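Re: [Lekville-household] napkins and tea towels, which fold??

Sent in a rush before work, so forgive the typos. Reply to the napkin question first, then the leftover stuff from the December thread underneath.

On January 5, 2024, the hall kitchen list wrote:
> Hi all, two things.
>
> First, the cloth napkins for the March supper. We have the yellowy ones
> back from the wash and they are in the big bag by the sink. They need
> folding and I'd like it done ONE way this year. Last time we had
> triangles, thirds, rolls and a few that were just sort of balled up, and
> the drawer wouldn't shut.
>
> Second, can anyone say whether we iron before folding or after? I was
> told after, which can't be right.
>
> Also the Cistmont tablecloths. Do they fit the long tables or don't
> they? I've had three different answers.
>
> Thanks, and please reply to the list and not just me.

OK. Napkins.

Iron BEFORE. Whoever said after was maybe thinking of pressing the crease in, which is a thing, but you do that on a napkin that's already flat. Iron open, let it cool flat, fold, then press down the edge with your hand. Hand is plenty. If you iron the fold hard it leaves a shine line and on the yellow ones it shows from across the room.

I vote for the plain quarter fold. In half, in half again, done. Fits the drawer, fits under a fork, a six year old can do it. The triangle looks nice for ten minutes and then slides off the plate. The pocket fold (where the silverware goes in) is lovely but we have nearly 600 napkins if you count the white ones, and I am not doing 600 pockets. I did 100 of them for the Cliltbridge lunch and my thumbs were sore until Sunday.

So, quarter fold, yellow ones. Steps, as I do it, copy into the kitchen binder if you want:

1. Clear a hard flat surface. Wipe it and dry it properly. The counter by the window is best, the card table wobbles.

2. Shake the napkin out, one good snap. Gets the corners out from where they curl under in the dryer.

3. Lay it wrong side up. On the yellow ones the hem is fatter on the wrong side, run a finger along it if you can't tell. Smooth from the middle out to the edges with the flat of your hand. Don't pull on the corners or it goes diamond shaped, and then nothing lines up and you'll be cross.

4. Check for old creases. If somebody did triangles with it last year there will be a line going corner to corner and it'll fight you the whole way. Damp cloth over it, warm iron, then start again at 3. A faint one you can leave, it goes under the plate anyhow.
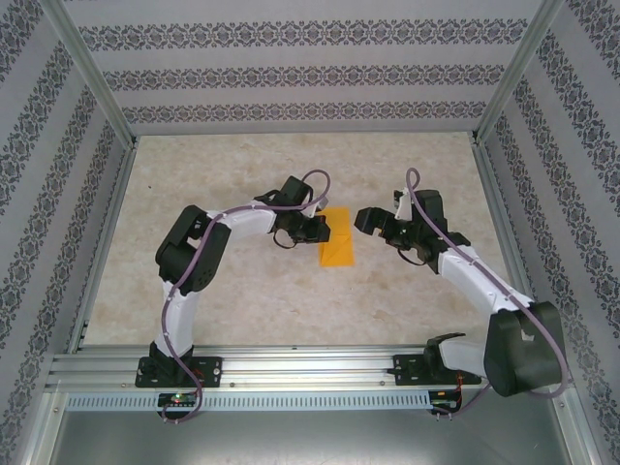 5. Bottom edge up to the top edge. Line up the two corners first, THEN let the middle drop. Going middle first is how you get the lopsided ones.

6. Left edge over to the right. Same again, corners first.

7. Turn it so the folded corner is at the bottom left. Stack with all the folded corners the same way. I do piles of 2 across in the drawer, otherwise they lean over and you are back to the balled up situation.

8. Stained ones go in the blue bucket, not back in the pile. Please. Found gravy in the middle of a stack last time, with clean ones folded on top.

Tablecloths. The Cistmont ones fit the long tables IF you run them lengthwise and don't mind a short drop at the ends. They do not fit the square tables and never have. The answer you got about overlapping two of them is right too but it makes a ridge right where the glasses go. I'd say use them on the serving tables and put the paper roll on the long ones. Cheaper and you can throw it out after.

Other bits from December that never got answerd:

- The Margaritis starch. Yes we still have a can, top shelf behind the coffee filters. Use it on the white napkins only. It made the yellow ones stiff and a bit crunchy and people complained, fairly.

- Napkin rings: 3 boxes in the hall closet, one of them is all odds and ends. Don't bother with rings if we go quarter fold.

- Whether to buy more. I'd wait till after March. There's a bag of the older ones at my place that only need the hems tacked down and I can bring them when I do the Lekville run.

- Lint. Don't wash them with the bath mats. Somebody did and I am still picking bits off.

Folding night, I can do any evening except the choir one. Bring an iron if yours has a long cord, the outlet by the pantry is the only one that doesn't trip with the urn on. Two irons max or we're all sitting in the dark.

If anybody feels strongly about triangles say so by the weekend, otherwise I'll print the steps and tape them inside the drawer front.

Got to run, bus.

Oh and the key to the linen cupboard is back on its hook, I had it in my coat, sorry sorry.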